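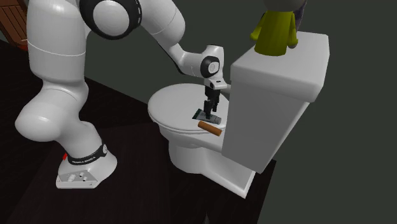

OK so I said I'd write up the Hodis trial when I had a free evening and this isn't really a free evening but its the one I've got. Quick version for people who only want that: good simulator, weird pricing, I'm keeping it for now. Long version below, in no order.

Background. I do small automation jobs out of a rented unit in Rukisville. Mostly one arm, one gripper, pick something up, put it down somewhere else. Last fall I got talked into a project on bathroom tidying, i.e. can an arm clear the junk people leave on flat surfaces in there. Tubes, bottles, rolls of whatever. I have one real arm and it's booked most of the week for paying work. So: simulation.

Hodis is the package Okwood sells for this. You get the simulator, a bunch of room parts (kitchen, bath, office, a garage set I haven't opened), a library of loose objects, and a scripting layer. You pick an arm, drop it on the floor, throw objects around and let it run. Trial was 9 days. Not two weeks, not a month, 9 days, and the clock starts when you download and not when you first open the thing. Lost a whole day to that. Read the email properly, unlike me.

Install. Painless, mostly. Needed a graphics driver update first and the installer doesn't tell you that, it just shows a black window and sits there. Forum had the answer. After that, up and running before lunch.

Building a room. This part is fun. Toilet, arm next to it, stuff on the lid and the tank, done. Objects snap to surfaces if you want, or you can drop them from a height and let the physics sort it out, and I used the drop a lot because real people don't line up their tubes. There's a shuffle button which picks random objects from the library and it has zero sense of what belongs in a bathroom. You will get statues. You can filter by tag but the tags are a mess, "tube" gets you toothpaste type tubes and also pipe fittings. I made my own short list in the end and saved it.

The arm. Where you put the base matters way more than I expected. My first dozen layouts had it too close and the elbow kept wanting to go through the tank. Back it off so it comes up and over, and most of the trouble went away. There's a reach overlay that shows you what it can get to, turn that on FIRST. I found it on day four. Hidden under View, then Extras, for some reason.

Grasping. OK this is what everyone asks me about. Two-finger gripper, straight down approach, on a squeeze tube lying flat on a lid. Sounds easy. Not easy. The crimped end is thin and wide, the cap end is round, and the middle is somewhere in between depending on how you model it. Hodis treats tubes as rigid by default, so you get a hard plastic-like body that skates out of the fingers if you're even a little off center. There is a soft body mode. It's slow. On my machine one attempt in soft mode took longer than a whole batch in rigid mode, so I used soft for spot checks only.

And if there's something lying right beside the tube you have to think about where the second finger goes. The built in planner doesn't think about it very hard. It'll happily bring a finger down on the neighbor and call it a valid grasp. You can add a clearance margin per object, which helps, but it's typed in by hand, object by object. Tedious!

Numbers, for those who like them. I ran 3,000 attempts overnight on Thursday with rigid tubes and the stock planner. 271 failed outright, meaning the tube ended up on the floor or never left the lid. Of those, 108 were the neighbor problem above, finger landing on some other object. The rest were a mix, mostly slips at the crimp. I'd call that decent for out of the box. I would not promise a customer those numbers on a real lid with a real half empty tube.

Which brings me to the real arm. I only got one afternoon with it. Took the grasp settings across, changed nothing, and the approach motion carried over fine. Gripping force didn't. Way too much, toothpaste everywhere, my own fault for leaving the cap loose. Dropped the force a good bit and it behaved. So: trust Hodis for motion, don't trust it for squeeze. Somebody at Okwood support said as much when I wrote in, they were pretty straight about it, which I apreciated.

Looks. It's fine. Plain walls, dark floor, flat light unless you fiddle. If you want pretty pictures for a pitch you'll be exporting to something else. For training a vision model I'd want more variety in the lighting, and the lighting menu is three sliders and a prayer.

Compared to Gisler, which I used for two years: Gisler has the better planner, no contest, and the docs are written by someone who has met a beginner. But its objects are all boxes and cylinders unless you bring your own, and I got very tired of making my own shampoo bottles. Hodis opens quicker too. Gisler crashes less. I had Hodis fall over on me four times, always when saving a scene with a lot of loose objects in it. Save under a new name each time, seriously.

Price. Per seat, per month, plus an extra charge for each room set after the first two. I don't get that at all. Bath and kitchen were my two so I'm covered but if you do offices as well it adds up. Also no discount for paying yearly?? I asked. They said they're looking at it.

Who's it for... small shops with one arm and more jobs than arm time. If you've got a big team you probably have your own setup already. If you're just curious, use the trial but clear your calender first, see above re: the 9 days.

I've paid for one month. Next up is bottles with pump tops, which I'm dreading, and then I want to try the same lid with the lights way down. Will post the settings file once I've cleaned out the embarassing comments. If anyone has a fix for the save crash, email's in the sidebar.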